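Teaching sessions: things people ask me

I'm Hilde Van Damme and I look after the demonstration bench at Kinent. I answer the same emails over and over, so I've put my replies on one page. Write to me if yours is missing!

Do I need to know how to code?
No. You move the arms, the software records what you did. If you've ever helped a kid hold a pencil, you've got the basic idea.

What will I be asked to do?
Mostly kitchen play. Pick up a piece of toy food, put it somewhere sensible, open a thing, close a thing. You get a task card with one sentence on it, and how you get there is up to you.

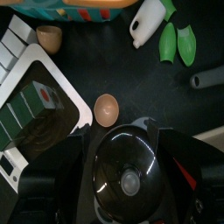
New people nearly always start too fast. I did too (my first afternoon was a disaster and I sulked all the way home). Move at the speed you'd use to carry a full cup of coffee, and stop completely for a beat before you close the fingers. That little pause helps a lot when we train on the data later.

By hand or by remote, which is better?
I go back and forth on this. Guiding the arm by hand feels natural and you can sense when it's pushing against something. The trouble is that your own sleeves and elbows get into the recording. With the remote setup, which we call Drorner, you sit to one side with a pair of controllers and stay out of the way. It takes longer to learn. Most people need five practice runs before I keep anything.

What if I drop something?
Keep going! Pick it up if the arm can reach it and carry on with the task. A recovery is worth a lot to us. If it's out of reach, press the left pedal and we mark the run as ended. 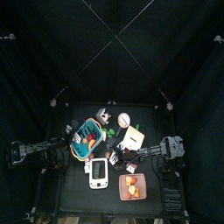
Do I tidy up between runs?
Please don't put everything back exactly where it was. Shuffle a few items, turn one or two around, leave something leaning on something else. Robots that only ever see a neat table get very confused by a messy one.

How long is a session?
Two hours with a break in the middle. I cap people at 11 runs before the break, and if your wrists get sore sooner than that, tell me and we'll quit early.

How many runs do you need in total?
The goal for this round is 2000. We should get there in April if the Nustholm group sends their share over on time.

Can I use my left hand only?
Sure. Ask for the Cieślak settings, which put both arms on one controller with a switch. It's slower and kind of fun.

When do you open?
9 in the morning. Come a little early for your first one so I can adjust the chair.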